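7 juin 2022

Essais de boulochage et de retrait, lot Candeo (maille côtelée, coton peigné/polyamide). Suite de la série commencée en février.

Conditionnement des éprouvettes terminé hier soir. Masse surfacique mesurée sur le bord-côte : 200 g/m², conforme à la fiche. La référence Fjeld sort plus lourde, je refais la pesée avant de l'inscrire au tableau commun.

Lavage à 40 °C, lessive Nosero sans azurant, essorage réduit. Séchage à plat. Retrait dans le sens des colonnes nettement supérieur au retrait dans le sens des rangées, comme sur la série précédente. Le marquage au fil blanc tient mieux que le feutre, à garder pour la suite. 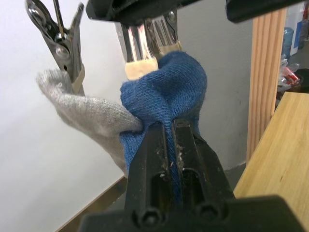
Abrasion : passage au tambour, puis cotation visuelle sous lumière normalisée. Candeo coté 3-4 sur le pied, 3 au talon. Fjeld coté 4 partout, mais la surface feutre légèrement et la lecture devient discutable ; prévoir un second observateur. Arrêt intempestif du compteur à 1 869 tours sur le poste 2, cause non trouvée. Éprouvette écartée, cycle relancé avec une neuve.

Allongement du bord-côte sous charge constante : 129 % en moyenne après lavage. Reprise élastique lente, la valeur à une minute ne veut pas dire grand-chose. Lire à trente minutes et noter l'heure exacte de décharge, ce qui manque sur les feuilles de février.

À faire :
commander du tissu abrasif chez Sustasden (dernier rouleau entamé)
vérifier l'humidité de la salle, dérive de quelques points l'après-midi
nettoyer le filtre du tambour entre deux lots, les fibres du précédent faussent la cotation
reprendre la pesée Fjeld

Teintes foncées : dégorgement faible au premier bain, coton témoin coté 4. Rien au second. Le témoin laine est encore au séchage.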